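Bring Back the Short Shopping List

I have been arguing about grocery lists since December. With my sister in law, with the guy at the deli counter, with Sharon Rashidi from two doors down who keeps hers on her phone in four colors and shares it with her entire household including a son who lives in another state. So I'm writing it down and then I'm going to stop, probably.

My position. The list should be short. It should be on paper. It should have maybe six things on it and the rest you work out when you get there.

People hear that and think I'm being cute about the old days. I'm not. I did the apps. I did Plovamel for most of a year, the one that builds your list out of recipes you pick the night before. Pick five dinners, it adds up the ingredients, sorts them by aisle, and off you go like a delivery driver in your own life. I bought half a teaspoon's worth of sumac in a jar that will outlive me. I bought two kinds of vinegar on the same trip because two recipes disagreed. I had a list with 40 lines on it and I came home with nothing to eat for lunch.

That was the part that got me. Forty lines, no lunch.

My grandmother shopped at the Aguiar market in Drostville, which is a tire place now, and her list was on the back of an envelope. Flour. Onions. Something for soup. That last one was a real entry, she wrote it every week, "something for soup." It meant go look. It meant whatever was cheap and hadn't gone soft. Some weeks it was leeks and some weeks it was a ham bone and one time it was a cabbage so big she made me carry it on the bus in my lap. 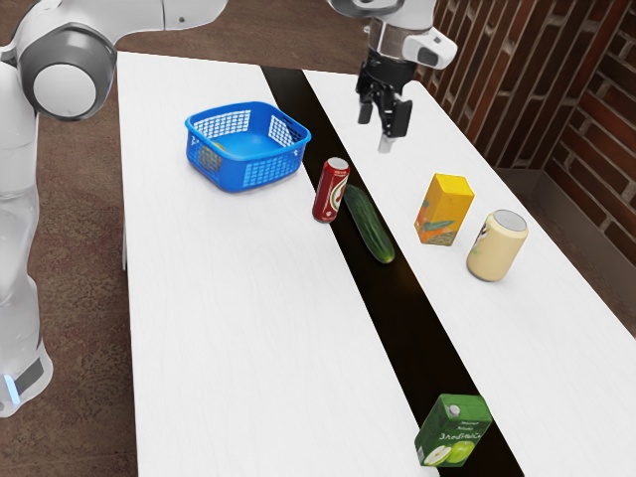 An app can't hold "something for soup." I tried. It offered me canned minestrone.

And I get why people want the long version. You're tired, you have kids, you don't want to stand there at 5:40 in the afternoon thinking. I know. Thinking in a supermarket is awful, the lights alone. Siiri Venckus, who I used to work with and who has three kids under ten, told me flat out that the long list is the only reason anybody in her house eats a vegetable. She's probably right about her house. I'm not coming for Siiri.

But look at what the long list does to you over time. You stop knowing what things cost. I mean it. I went a year without knowing the price of a dozen eggs becuase I wasn't choosing eggs, I was completing eggs. Grab, check, next. When I went back to paper I stood in front of the peppers like a tourist. Red ones were how much? Since when?

You stop knowing what's in season too. The recipe says asparagus so you buy asparagus, in the dead of winter, thick as broom handles, flown in from who knows where and tasting like the box. A short list would have said "green veg" and you'd have looked and seen the cabbage was nice and bought the cabbage.

Then there's the waste. My neighbor's brother Ivars Pärn keeps a notebook of everything he throws out, with prices, and he let me copy the idea. I did it for the last stretch of my app period. Wilted cilantro, every single week. Cilantro is sold by the bunch and used by the pinch and no recipe in history has admitted it. Half cans of coconut milk going gray in the back. A whole eggplant, twice. Since I went to paper I still throw things out, sure. Less. The notebook is a lot shorter and the cilantro is gone from it completely because I quit buying cilantro.

Objection, from Sharon – you'll forget things. Yes. I forget things. I forgot dish soap two trips running and washed up with hand soap and it was fine, sort of slippery. I forgot coffee once and that was not fine. Coffee goes on top of the list now, in capitals. That's what the six slots are for. The stuff that would wreck your week. Everything else, if you forget it, you didn't need it that bad.

Objection, from the deli guy – people without a list buy junk. Okay, some truth there. I buy more cookies than I did. I'd say the app let me buy junk too, it was just junk with a line item. "Snacks (various)." Don't tell me that's discipline.

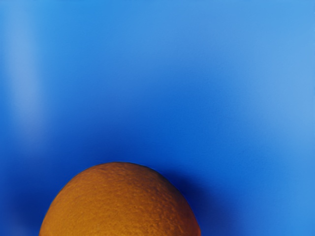 There's a bigger complaint under this and I'll try to get at it quick. Shopping used to be part of cooking. The first part. You'd see the thing and pick it up and smell it if nobody was looking, and supper would start right there in your head. Now supper gets decided on the couch the night before, from a photo somebody else took, and the store is only the place you go collect the parts. And so the store gets treated like a warehouse and starts acting like one. The Olum near me took out the loose produce scale this year. Everything bagged, everything four to a pack. You want one lemon? You want four lemons. Why would they keep the scale, the app doesn't say "one lemon, a good one." It says lemons, 1 pk.

I asked the produce manager over there, Saulius Kalniņš, nice man, worn out, if anybody had complained about the scale. He said a few. He said most people don't look up. They come through with the phone out and he could swap the apples for doorknobs. He also said he liked the old customers who'd ask him what was good, and he'd tell them, and it was never the thing in the big display at the front. I asked him what was good. Pears, he said. I hadn't planned on pears. They were great. Baked them with a little butter and ate them standing up.

I know this is a small hill. There's people who can't spend twenty extra minutes in a store and people who have one shot a week at a ride into town, and for them a long careful list is just sense. Austra Vītola, who taught me to drive and is past eighty now, writes hers out on a legal pad by shelf order and hands it to her nephew, and if that list were vague she'd end up with his idea of groceries, meaning frozen pizza. So fine. Long list for Austra.

For the rest of us, who have the car and the time and just got talked into it, try the envelope. A couple weeks, say. First one will be rough. You'll come home with weird stuff, three kinds of cheese and no bread. The second you start remembering what's already in the fridge, which I swear the app had erased from my mind entirely. I used to own five jars of mustard. I didn't know! They were in there the whole time behind the coconut milk.

Write down the coffee. Write down the dish soap, learn from me. Leave one line that's only half an idea. Something for soup, something for Sunday, something with bones in it. Doesnt matter. Then go look at what they've got.

And if your store still has a scale, use it, even if its only for the one lemon. Sharon says she'll try it when her son gets off the shared list. He added protein powder last night. From Ohio.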